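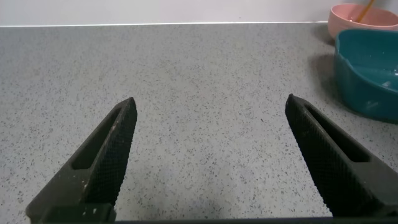 Genalyn Dela Peña
Lecturer in Web Publishing, Clindholm College

Figure 2. Gripper fingers, black, with textured inner faces.

4. What happens to old addresses when a small site moves

The previous section dealt with the pages themselves, and with how much of their wording and layout made it across when the owners changed to a new site builder. I would like to turn now to something that gave the owners in our study a good deal more trouble, and which I confess I had expected to cover in a paragraph: the addresses at which those pages used to live. A page can arrive on the new site in perfect health, with every heading in place, and still be as good as lost to the reader who kept a bookmark to it, or who clicks a link in an old newsletter and lands on an error message.

4.1 The sites and how we followed them

We followed 15 small websites, all of which had moved or were about to move to the Flerkitz builder when they joined us. They were the sort of sites one runs into every day without giving them much thought – a bakery, a riding school, a shop that repairs accordions, a walking club, a family-run garden center in Seswood with a wonderful and very long page on pruning roses. Taken together they had about 3,000 public addresses before the move. We saved a list of these addresses for each site ahead of time and then asked for every one of them again afterward, using Frade, the small link checker that my students and I have been patching and repatching for longer than I care to admit.

For each address Frade recorded whether it led to the same page as before, to a different page, to the home page, or to an error. The second of these groups had to be read by a person, as a program has a hard time telling whether a page called "Classes" is a fair replacement for one called "Beginners' timetable, spring." We were generous in these cases. If a patient visitor could have found what they came for on the page they reached, we let it pass.

4.2 Three ways of handling the change

The owners went about things differently, and I think it is worth spending some time on how, as the differences had very little to do with technical skill. Some of them let the builder choose new addresses and set up no redirects at all. This was the most common approach, and when we talked it over with the owners afterward, most told us they had simply not known there was a choice to make. The import screen asks for a site title, a language and a color theme, and it is quite natural to assume that anything important would have been asked there too. The redirect settings are in a separate menu, under a heading that also covers custom error pages, and an owner who has never heard the word "redirect" has no reason to open it.

A second group sent every old address to the new home page. On the face of it this is a friendly thing to do, and the owners who did it had clearly been thinking of their visitors. The trouble is that a visitor looking for, let us say, the opening hours of the riding school over the April holiday now arrives at a large welcome banner with no hint that anything has moved. The owner of the accordion shop told us that customers had been calling to ask whether he had stopped selling bellows tape, when the page for it was still there, only under a new name. An error page would at least have told them that something was wrong at the address.

The last group matched old addresses to new ones page by page. It is slow work, and I have a great deal of admiration for the people who did it. The garden center did it over several evenings at the kitchen table, with a printed list and a pencil, and in the process its owners found a number of pages they had forgotten writing. Their rose page kept its readers right through the move, and the letters from other gardeners that link to it still lead where they should.

4.3 Addresses that nobody had on a list

I should say something here about files, which caused us some embarrassment. Our saved lists were built by following the links on each site, and so they left out anything that was no longer linked from a page but was still being used by someone. Menus, entry forms, maps and price sheets fall into this class. The walking club had for years been sending new members a direct link to a map in its welcome message, and the map was not linked anywhere on the site itself. It went missing in the move, and neither the club nor Frade noticed until a new member wrote in to ask for it.

After this we changed our method a little and asked the remaining owners for their server logs as well, where they still had them. The logs were a mixed blessing. They do show which addresses people have been asking for, but they are full of requests from automated visitors guessing at login pages, and an owner who opens such a file for the first time may well close it again very quickly. We ended up sorting the logs ourselves and giving each owner a short, readable list. Had the owners been on their own, I doubt that many would have got this far, and the results for the later sites should be read with that help in mind.

4.4 Talking to the owners again

We went back to 4 of the owners for a longer conversation once their new sites had settled down. Our notes from the last of these are dated 10/12/2024. I had gone in expecting some grumbling over the builder, and there was a bit of that, but what came up again and again was the wish that someone had mentioned addresses before the move began. One owner compared it to changing a phone number and finding out later that you were meant to tell people. She had since gone through her old newsletters and started a list of her own, which she keeps in the same folder as her recipes.

It also became plain that the owners thought of a redirect as something temporary, a note on the door to be taken down once people had got used to the new place. Two of them asked us when it would be safe to remove theirs. Our own advice was to leave them up, since they cost nothing in the builder we studied and old links have a way of turning up long after one has stopped expecting them. We did not test what happens when redirects are removed after a given time, and the question deserves a study of its own, preferably with sites whose owners are willing to let us watch for a good while. The wording of the import screen, and the changes we tried out with Flerkitz users on paper, are taken up in the next section.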